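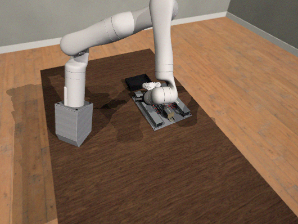
*Long, dark brown and full of grain: the kind of table I can't walk past.*

# The Year I Went Looking for a Bigger Table

I should say up front that we already had a table. It was round, it came with the apartment, and it seated 4 people as long as none of them wanted to put a serving dish down. For years that was fine. We ate with our plates on our knees when company came, and the company was nice about it.

Then we moved to Mevley, into a house with a dining room, and I lost my mind a little.

I grew up eating at a long table. My grandmother's ran nearly wall to wall, and you had to decide before you sat down whether you'd be needing the bathroom, since getting out meant everyone on your side standing up. Homework happened at one end while onions got chopped at the other. Wrapping paper, tax forms, a sewing machine, a sick cat on a towel — all of it went on that table at some point, and at six o'clock it all got shoved down to make room for plates. When she died it went to a cousin, who had the bigger car. I have been grumpy about that for a long time.

So when I stood in that empty dining room in March, I knew what I wanted. I wanted a table you could lose things on.

## What it costs to seat your family

I started with new ones, as you do. The nicest I found was at a showroom called Flirnance, out past the highway, and it was gorgeous. I ran my hand down the whole length of it and back. The tag said $4000, chairs not included! I asked the saleswoman if there was anything similar for less and she walked me, very kindly, to a coffee table.

I don't think that price was crazy, by the way. I've since talked to people who build these things, and a big slab of decent wood is a lot of tree and a lot of hours. But I had also just bought a house, and I was eating lunch standing up at the counter with a moving box for company. The money wasn't there.

Next I tried the flat-pack route, and I'll be fair about it, because I've owned plenty of flat-pack and loved some of it. The trouble is that most of it gets made for people who live in apartments. The tables are short. They have leaves and hinges and clever wings that fold out, and every one of them wobbles right at the seam, exactly where I'd want to put the gravy.

That left used. And used, my friends, is a whole world.

## Saturday mornings at Rathjen

If you live anywhere near Mevley you probably know Rathjen, the auction house in the old feed store. I'd driven by it a dozen times and figured it was for dealers. It is for dealers, but it's also for retired couples who come for the donuts, and kids who collect old keys, and now me.

You look at everything in the hour before bidding starts. The first week I just wandered around opening drawers. By the third week I'd learned to get down on the floor. I mean it, lie on your back and scoot under. The top of a table tells you how somebody wanted it to look, and the underside tells you how it was made and what's happened to it since. I've seen lovely joints under there, and I've seen drywall screws and a wad of gum as big as a walnut. On one of them a child had written a spelling list in pencil. I bid on that one. I lost.

A few things I picked up, mostly from a man in a canvas apron who took pity on me:

- Lean on a corner with your whole weight. A little give is fixable with glue and clamps, but a twist usually isn't.
- Look at the end grain. If the pattern on top carries on over the edge the way a board's would, you're probably looking at solid wood. If it stops dead at a thin line, there's a good chance it's veneer.
- Veneer isn't a dirty word. Some of the prettiest old tables have it. Just don't go at it with a belt sander.
- Sniff. Smoke comes out eventually. Mouse takes longer.
- Measure your front door before you leave the house, and write the number on your hand.

I ignored the last one, of course. I'll get to that.

The thing about an auction is how fast it goes. All that mooning around and drawer-opening, and then your table is up and gone in the time it takes to sneeze. Lot 2379 was mine. I still have the sticker; it's on the fridge. It was a farm table, scratched up, with one leg a slightly different color from its brothers, and the bidding opened low and sort of sat there. I put my card up. A fellow across the room put his up. I put mine up again and kept it up, which I'm told is bad manners, and I got it for $200.

I was so happy I ate two donuts.

## Getting it home

It did not fit through the front door. It didn't fit through the back door either, or at least not with the legs on, and the legs had been glued by someone who believed in glue. My neighbors came over to help, then their neighbors came over to give advice. We tried it flat, we tried it on its side, we tried it at an angle that took some paint off the porch. It rained. In the end it came in through the dining room window, after my husband took the whole sash out, and I held an umbrella over the wood and felt very useful.

Then it was in. It looked enormous, and I loved it completely.

The top needed work. There was a white ring for every glass anybody ever set down on it, plus a burn in the shape of an iron. I'd been warned off stripping it (you can always take more finish off, the apron man told me, and you can't put any of it back), so I washed it with plain soap, let it dry for days, and rubbed in a tin of Woltance paste wax with an old T-shirt. My arms hurt for a week. Most of the rings faded. The iron stayed, and by then I'd gotten fond of the iron.

I'm often asked if I use a tablecloth. I do for company, for about as long as it takes someone to spill, and then it goes in the wash and we eat on bare wood. I'd rather wipe a table than iron a cloth. 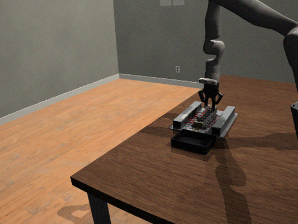
## What a big table does to your week

I expected it to be good for holidays, and it is. What I didn't expect was the Tuesdays.

With the round table, we cleared it for every meal, so whatever you were doing had to be finished or moved to the floor. Now my daughter's jigsaw can sit at the far end for a month. The mail has a spot. I pay bills at the window end, where the light is good, and my husband reads the paper across from me, and we can go an hour without talking and still feel like we've spent the morning together. At the little table we'd have been knocking elbows, and one of us would have gone off to the couch.

People stay longer, too. There's always an extra place, so nobody does that polite thing of backing toward the door at dinnertime. The boy from down the street has gotten so used to it that he goes straight to the silverware drawer.

It has its bad side. A big flat surface fills up, and it fills up with junk. Some evenings I'm clearing off library books, a bicycle pump and half a bag of potting soil before I can put down a fork. My mother says her mother's table was just the same, and that she yelled about it every single night. I had no memory of the yelling at all, only of the food showing up.

I did finally call my cousin to ask about the old one. It's in her garage with a tarp on it and paint cans on top. She says I can come get it whenever I like, if I bring a truck and somebody strong. I've got nowhere to put it, and I'm going next weekend.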